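Clearing a big shared desk: what do you do with the stuff that never gets put away?
Home & Office Help > Desks and Storage > Thread 3933

Posted by Tomomik, 3 replies, 368 views
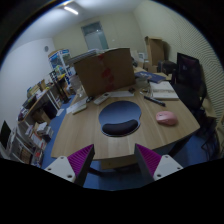
Skostona wrote that the first thing to settle is who the desk belongs to, and I suppose I should answer that before I get any further. It belongs to all of us, and I think that is most of the trouble! It's a big curved wooden desk and it makes a very inviting place to drop things on your way past. There's a cardboard box on it, two white keyboards or keypads, a remote control, a mouse pad with a wrist rest, and then a stack of notebooks and papers on the right that I would love to see the bottom of one day. I cleared it all off in April and felt wonderful for a week or so.

What I'd like is a way of sorting it that other people will go along with. I don't want to buy a lot of organizers (I have been down that road, and I ended up with organizers to organize). How do you folks handle a desk that several people use? And does the paperwork live on the desk or somewhere else?

Skostona
Okay, shared desk, that helps. Start with the cardboard box, it's the biggest thing on there and it takes up room you could be working in. Open boxes on a desk turn into bins, I've watched it happen in every place I've worked. Empty it, flatten it, and if there's something in it that has to be kept, put it on a side table or a shelf with a label facing out.

Then do the keyboards. Pick the one people like, try it, and put the other in a drawer with its cable if it has one. Same with the remote: I stick mine to the side of a cabinet with a strip of hook and loop tape, and it has stayed put for years.

For paper I use three folders, one for this week, one to file and one to shred. The notebooks go upright between bookends. Upright is the trick, a flat stack only ever grows.

Munasinghe
just get a bigger trash can lol. worked for us

Jeddale
Hello Tomomik, I do feel for you, we had a desk very much like this at our old place, curved front and all, and a curved desk is harder than it looks because nothing square sits nicely along the edge. I agree with most of what Skostona said, though I'd leave the box until second and begin with the mouse. Put it on the mouse pad, pull the chair up, and sit down the way you normally would when you work. Now reach out both arms and see what you can touch. Whatever falls inside that half circle should be something you use every day, and the rest can move back or move out.

The other thing that helped us was a plain shallow tray (a baking sheet, to be truthful, an old one) at one end. Anything left by somebody passing through goes on the tray, and whoever is last out in the afternoon empties it. Pens go in a mug. I wouldn't keep reference books or folders on the desk at all if there's a shelf within a few steps.

Do come back and tell us how you get on, and don't be hard on yourself if it all creeps back the first month. Ours did, twice.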